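Do Antibacterial Towels Stay Fresher? A Home Test
Student project report, Household Science elective
2023-09-26

Background

Two brands sold in our town, Plarnov and Hustasov, say on the label that their towels "stay fresh longer" than plain cotton. The Plarnov label promises 25 washes of protection. Neither label says what fresh means or who measured it. I wanted to know whether a normal person using a normal bathroom would notice any difference, and I went in expecting the answer to be no.

Method

I used one Plarnov towel, one Hustasov towel and two plain towels from the discount shelf. All four were washed once before the start with the same powder. Each one was used by a member of my household for hand drying only, then hung on the same rail. Every evening a person who did not know which towel was which smelled them and gave a score from "no smell" to "would not use." The test ran until each towel got the worst score.

I cut small paper tags and pinned them on so the brand names could stay covered. The tags fell off more than I would like, and on those evenings I threw out the score.

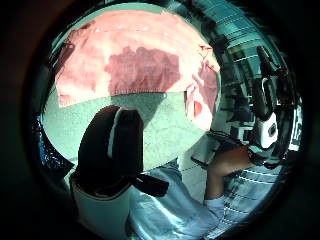
Figure 1. Pink terry towel with a dark rose-colored patch.

Stains were not part of the score. The labels talk about smell, and people are easily swayed by how a towel looks, so the smeller wore a blindfold. I think this matters a lot. In the practice round, without the blindfold, the marked towels got worse scores almost every time.

Results

The Hustasov towel and one of the plain towels reached the worst score on the same evening. The other plain towel went two days earlier. The Plarnov towel lasted the longest, but only by a day - and it was also the thinnest, so it may simply have dried faster on the rail.

Discussion

A day is not much to build a claim on. With one towel per brand I can't separate the coating from the thickness, the person using it or plain luck. My smeller also had a cold for part of the test. I kept those scores in and I am not sure that was right.

What I can say is that the two plain towels differed from each other more than the Hustasov towel differed from the better plain one. If the coating does something, it is small enough to get lost in an ordinary bathroom.

Next steps

I plan to repeat this in October with towels of the same weight, and with the tags sewn on.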